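Recording demonstrations for a dish-sorting task

These steps cover collecting examples on the Havix two-arm table. You need one operator and one person at the keyboard.

Before you start

Home both arms and check that the cables swing freely through the full reach. Wipe the table. Open a new session in Girnia and enter your initials and the task name.

Recording

1. Put the bin and the dishes down in a new arrangement for every episode.
2. Start the recorder, wait 2 seconds, then move.
3. Work at an even pace. If you miss a grasp, back off and try again in the same episode.
4. Return both arms to rest before you stop the recorder.
5. Mark the episode keep or discard right away.

An episode can run up to 90 seconds. Anything longer gets split badly by the export script.

How many to collect

Our March set had 441 episodes, and 416 were left after review. Most of the discards came from operators stopping the recorder too early.
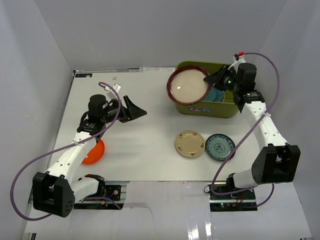
Bowls take more practice than plates. Close the gripper on the wall of the bowl and keep hold until it is down inside the bin. With the red bowl still up on the rim of the green bin, as it is there, letting go would be too soon. Leave the flat plates for last.

When the session is finished, copy it to the Bermúdez drive and tell Alper Uçar which episodes you marked discard. He runs the review on Wednesday.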